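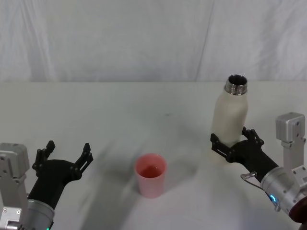

Is the Moulin two-arm kit any good for pouring drinks?

Asked by Noémie Rey
Category: Robot kits and services

Hello everyone, I hope this is the right section. I help run a day centre, and we have been offered the Moulin kit on a trial hire, which means two arms, two grippers, the software and a visit from a Totel engineer to set it all up. The idea is that it would pour squash for people at the afternoon break, at a table in the corner where they can watch it work. I've put up a picture of the pouring job so you can see the sort of thing I mean, with a bottle in one gripper and a pink cup on the table. We have plenty of plastic cups much like that one and would want to carry on using them, as I'm not keen on buying anything special.

My questions are really these. Does it manage ordinary soft cups without squashing them? Can it deal with bottle caps, or does somebody have to take them off first? And is the yearly support plan worth having? The quote has it at 1507 euros on top of the hire, and that made me sit down for a minute, I must say. The salesman was lovely but he did rather talk over the top of me whenever I asked about spills.

Thank you in advance, and sorry this has gone on a bit.

3 answers

Benoît Leblanc
Marked as helpful by 23 people

Hello Noémie, and what a nice project! We had the same kit on hire at our community kitchen from the spring until July, so I can tell you how we got on with it, bearing in mind that ours may have been set up differently from yours.

Cups first. The grip strength is set in the software for each object, and ours left the factory setting far too high for thin plastic. Ask the engineer to turn it down while he is with you, and have him try it with your own cups, filled, before he packs up his bag. After a while we stopped having the arms hold the cup at all. We stood it on the table and let one arm do the pouring, and we had far fewer puddles that way. It does mean the cup has to go in the same place every time, so we stuck down a little ring of tape to show people where.

As for caps, we always took them off ourselves. There is an unscrewing routine in the menu and we did have a go with it one Tuesday, but it took so long that the children wandered off. Your engineer may know a better way.

Two more things while I think of it. Choose a bottle with straight sides where the fingers go, and don't fill it to the top, because the first tilt is quite brisk and a full bottle gave us a splash nearly every time. Keep a cloth handy and make sure whoever is minding it knows where the stop button is. We also kept a rope across so that no one could lean in while it was moving, and I would really want that with your visitors.

On the support plan, I'd take it for the first year and look again after that. We rang them a great deal in the beginning and hardly ever by the end.

Antigoni Gkikas

I agree with most of what Benoît says, but I'd push back a little on the money. Do ask whether the setup visit is already part of the hire price, as on our quote it was listed in both places and they took it off when I rang. Also ask how quickly they come out if an arm stops working. Ours said "next visit", and when I pressed them they couldn't tell me when that would be! We went without the plan and paid for one call-out, which came to a good deal less, though I dare say we were lucky.

One small thing about the table. Ours was a light folding one and it wobbled whenever the arms changed direction, so the pouring went off to one side. A heavier table sorted it out.

Romain Baudry

never used the moulin one but we have a Drundia at work and its fine. bit slow. get a big tray

Comment from Noémie Rey

Thank you all so much, this is exactly what I needed. I have written to them about the setup visit, and I'll be asking about that stop button as well.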